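Lehrgang Loipen- und Trassenpflege, Teil 3
Schneeaufbau, Fräseneinstellung und Fahrplanung
Unterlagen zum Kurs in Zolunberg, Leitung: Selma Gashi

Voraussetzung für diesen Teil ist die Einweisung am Fahrzeug (Teil 2). Wer sie noch nicht hat, meldet sich vor der ersten Nachtfahrt bei Krum Berisha.

3.1 Schneeaufbau

Eine Trasse wird von unten her aufgebaut. Der erste Schnee im Dezember ist meist zu locker, um gefräst zu werden. Er wird nur gewalzt, damit die Luft entweicht und der Boden durchfrieren kann. Wer zu früh fräst, holt Gras, Erde und Steine nach oben, und diese Stellen apern im März zuerst aus.

Für die Freigabe gilt bei uns eine verdichtete Auflage von 60 cm auf steinigem Untergrund. Auf Wiesen genügt weniger, die Entscheidung trifft der Streckendienst. Gemessen wird mit der Sonde an den festen Messpunkten, nicht in Verwehungen und nicht am Trassenrand.

Nach der Bearbeitung braucht der Schnee Ruhe. Die Körner verbinden sich neu, die Fläche wird tragfähig. Bei Temperaturen knapp unter null dauert das länger als bei strengem Frost. Als Regel gelten 8 Stunden ohne Verkehr. Präpariert wird deshalb am Abend, auf der Strecke Paston wegen der späten Sonne erst nach 20 Uhr.

3.2 Fräse und Glättbrett

Die Frästiefe richtet sich nach dem härtesten Abschnitt der Runde. Bei Altschnee mit Eisplatten wird in zwei Durchgängen gearbeitet: erst tief und langsam, dann flach. Bei Neuschnee flach fräsen und die Drehzahl senken, sonst wird das Korn zu fein und bindet schlecht.

Vor jeder Fahrt die Verschraubungen an Fräswelle und Halterungen prüfen. Lose Schrauben werden mit Drehmomentschlüssel nachgezogen und im Fahrtenbuch eingetragen. Eine fehlende Unterlegscheibe ist ein Mangel, auch wenn die Schraube fest sitzt. 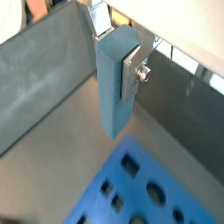
Abb. 3: Sechskantschraube mit Scheibe an einer Metallplatte

Das Glättbrett muss auf ganzer Breite aufliegen. Zeigt die Spur auf einer Seite Riefen, liegt es meistens am Anpressdruck, seltener an einem verschlissenen Gummi. Die Einstellwerte stehen im Fahrzeugordner - bitte nicht nach Gefühl verstellen, der nächste Fahrer findet sich sonst nicht zurecht.

3.3 Fahrplanung

Runde Waner: gegen den Uhrzeigersinn, Steigung am Waldrand immer bergauf fräsen.
Runde Paston: Straßenquerung zuletzt, Schneereste auf der Fahrbahn sofort räumen.
Verbindung Buenaventura: nur bei Freigabe durch Damir Delić, die Brücke wird mit angehobener Fräse überfahren.

In Steilstücken nicht wenden. Überlappung zwischen zwei Bahnen eine Handbreit, in Kurven mehr. Begegnet man Personen auf der Strecke, Fräse abstellen, anhalten und warten, bis sie vorbei sind.

3.4 Aufgabe bis Sonntag

Für die Runde Waner einen Fahrplan für eine Nacht mit Neuschnee und Wind erstellen. Anzugeben sind Startzeit, Reihenfolge der Abschnitte, Frästiefe und Sperrzeit. Abgabe bei Selma Gashi, handschriftlich ist in Ordnung.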